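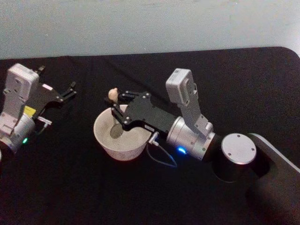 Parallel gripper: which fingers for small, uneven objects? Wrist camera or fixed camera for judging the grip?

Asked in Arms and End Effectors, 441 views, 2 answers

We have a two-arm bench cell and I have been asked to settle on one finger set before we order spares. Both arms carry the same black parallel gripper, and each has its own wrist camera on a bracket. The table has a black fabric or matte covering. The job is small kitchen handling: take a lumpy object a bit bigger than a grape and put it in a bowl, pick up a spoon by the handle and lower it into the same bowl, that kind of thing.

The two finger sets I am comparing are the narrow hard ones that came with the grippers and a padded pair from Sulier. The padded pair is wider at the tip and adds some 20 grams per gripper. I run both with the same controller (an Erkmont, stock firmware) and the same force setting.

What I see so far:

The narrow fingers get into tight places and I can set an object down close to the rim of a bowl without touching it. On uneven objects they sometimes only get two small contact points, and the object turns when the arm speeds up. Lowering the speed fixes most of this but then the whole run drags.

The padded fingers hold uneven objects better. They are worse on anything thin. A spoon neck sinks into the pad and comes out at a slightly different angle each time, so the bowl of the spoon ends up off to one side.

My other trouble is judging the grip. The wrist camera gives me plenty of detail when there is some contrast, but when the arm gets close to something pale it has very little to work with.

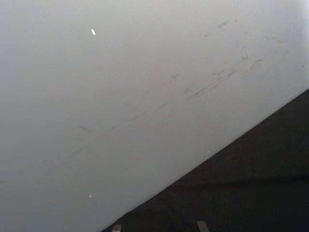 Auto exposure then takes a moment to settle after the arm moves away, and I lose the first part of the next approach. I tried locking exposure and the black cloth went to nothing. The fixed camera that looks across the table doesn't have this problem, but the fingers hide part of whatever they are holding.

So, two questions. Is there a finger shape that does reasonably well on both lumpy and thin objects, or do people just swap? And would you decide "grip is good" from the wrist view, the fixed view, or the gripper's own position reading?

Shiuli Munshi

Answer 1 (accepted)

I went through the same choice in May with a similar pair of arms. I'll take the fingers first.

Keep the narrow hard fingers and put a thin pad on the inner face only, over the last part of the tip. Don't cover the whole finger. We used 2 mm silicone sheet, cut it with a knife and glued it on. That was enough for dried fruit, nuts and bits of foam, and it was thin enough that a spoon handle didn't roll. Replace the pads when the edges start to lift. If you glue over an old layer the jaws no longer close square.

For spoons, grip the handle and stay off the neck. The handle is usually the thickest part and the neck is where you get the change in angle you describe. If the handle has a molded shape on the end, let that stick up past the fingers and clamp on the straight part under it. Then lower slowly until the tip is inside the bowl. Test with a flat handle too, or you will tune everything to one spoon. 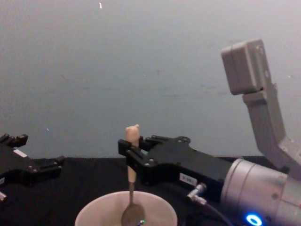 Spoon held upright in the right gripper, tip inside the white bowl.

Now the cameras. I would not pick one. Use the position reading first: if the jaws closed all the way, you missed, and no camera is needed to tell you that. If they stopped early you have something, and then the fixed view tells you if it is at a sensible angle. The wrist view I only use on approach.

On exposure, lock it, but lock it with the arm at working height over the bowl and some of the cloth in view. You want a compromise value. If you lock it with only pale stuff in view the cloth goes black, and I suspect that is what happened to you. A gray cloth would also help, but I understand if you don't want to redo your earlier runs.

One more thing – check your cable loops before you blame the fingers. We had a gripper that seemed to lose objects at one particular wrist angle and the cable was pulling tight there. Giving it more slack cured it. I did 1732 picks after that change on the same set of pads.

Tobias Bellamy

Comment from Shiuli Munshi

Thanks. I had been treating the position reading as a backup. Pads on the inner face only is easy to try, I have silicone sheet here already. I will do the exposure lock again at working height.

Answer 2

We use Ekanayake soft fingers for everything and like them. Not sure if they fit your gripper, check the bolt pattern. They are slow to close.

For controllers I'd look at Galisis instead, the force setting has finer steps.

Comment from Tobias Bellamy

Finer steps are nice to have but I wouldn't change controller for this. Same force setting on both finger sets isn't a fair test either, the padded ones generally want a bit more. Run each at its own best setting and compare again.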